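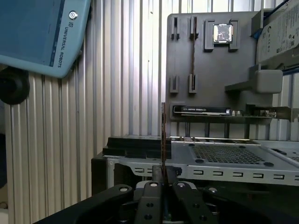
Slide 2 - Why old electronics stay in drawers

Good morning, and thank you for the invitation to Rurwood. My talk is on small electronics at home, and why we keep them after they stop working.

(Pause. Ask who has an old phone at home. Wait for the hands.)

In April we sent a short questionnaire to 2000 households in Rurwood and Sterine. We asked one main question: what do you do with a device when you do not use it any more? The most common answer was "I keep it, maybe I will need it". The second was "I do not know where to bring it".

Slide 3 - The distance problem

In Sterine the collection point is behind the Dizon supermarket. For many people it is a walk of 10 minutes. In Rurwood the bus takes around 60 minutes with the change, and it does not go in the evening. I think we should not call these people lazy.

(Show the map. Do not read the street names, it takes too long.)

Slide 4 - The Kasex boxes

Kasex is our small project with collection boxes in libraries and schools. Until now we collected 3190 devices. Most are phones and chargers, but also toys, radios and one very heavy printer - please, no printers, the box is not made for them.

People asked us often about their photos and messages. We now put a paper on each box which explains how to delete the data first.

Slide 5 - What I would like from you

If your library has a free corner near the entrance, please speak with me in the break. The box needs no electricity. We empty it ourselves.

(If there is time: questions on batteries. If not, go to the contact slide.)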